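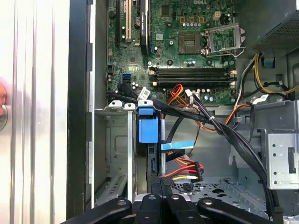
Photo: Loseo Laboratory, Assembly and Disassembly Group

MINUTES OF THE EQUIPMENT REVIEW MEETING
Assembly and Disassembly Group, Loseo Laboratory
12 August 2026

Chair: Wálter Huanca
Minutes: Nilton Valderrama
Also present: members of the Group and one representative of the Safety Office

1. Opening and previous minutes

The Chair opened the meeting. The minutes of the March meeting were approved with one correction: under item 4, "controller settings" should read "camera settings."

2. Wrist camera and gripper trials

Mr. Valderrama reported on the desktop computer trials. The work covers the processor socket, the memory slots and the drive cage, with the case open and lying on its side. Two finger sets are under comparison, referred to in the test plan as Costetti and Tamayo. Each set is to complete 20 runs at each of the three work areas before any purchase is considered.

The Costetti set has completed its runs at the memory slots. Members who had operated it found the grip steady, but reported difficulty approaching a slot when cables lay across the board. The Tamayo set has completed its runs at the drive cage only. The Chair observed that the two sets could not yet be ranked, as they had not been tried on the same task.

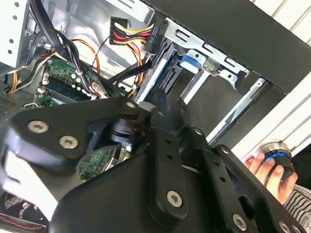
Discussion followed on how much of the work area the wrist camera loses to the gripper itself. Mr. Valderrama stated that the loss is greatest at the end of an approach, when the operator most needs to see the contact point. Raising the camera mount would help, but would also increase the risk of striking the edge of the case. It was agreed that the present mount height would be kept until both finger sets had finished, so that the results remain comparable.

A member asked whether operators should be allowed to move cable bundles aside by hand before a run. The Chair ruled that cables are to be left as found – any run in which a cable is moved by hand is to be logged separately and left out of the comparison.

Agreed: Tamayo runs at the memory slots to begin next. Action: N. Valderrama.

3. Fixed camera

The fixed camera will remain beside the work surface. Its view is to include the computer case, the parts fixture and the full approach of the arm to the drive bay. Operators are reminded to check the view at the start of each session and to record any change of position in the log.

The request for a second fixed camera was deferred. The quoted price of $900 exceeds what remains in the equipment line for this year.

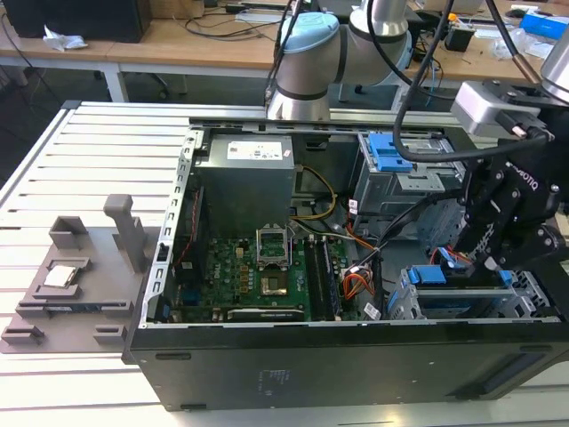 4. Controllers

The Group has been using the Falo controller, version 2, for all trials. Version 3 has been received but not installed. Mr. Huanca was in favor of waiting until the finger comparison is complete. Two members preferred an earlier change, citing the slow response of the present version during small corrections near the socket.

After discussion, the Chair proposed a short side trial using the drive carrier alone. Pulling a carrier calls for a straight motion and a firm grip, and a poor run carries less risk to the board than work at the socket or memory slots.
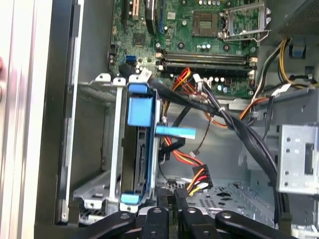 The side trial will use one finger set throughout and the same operator for both versions. Force limits are to be set to the same values, and the log is to show which version was running. The Safety Office representative asked that the stop function be checked after installation and before the arm is moved near a case. This was accepted.

Agreed: side trial approved on the above terms. Action: W. Huanca to prepare the run sheet.

5. Log entries

Several entries in the session log give no reason for a stopped run. From now on the entry must state whether the operator, the controller or the Safety Office ended the run. Blank entries will be returned to the operator.

6. Other business

The supply of processors for the parts fixture was raised. The Chair asked that parts with bent or marked contacts be set aside and not returned to the trials.

The next meeting will be called when the Tamayo runs at the memory slots are complete. There being no further business, the Chair closed the meeting.

Minutes recorded by Nilton Valderrama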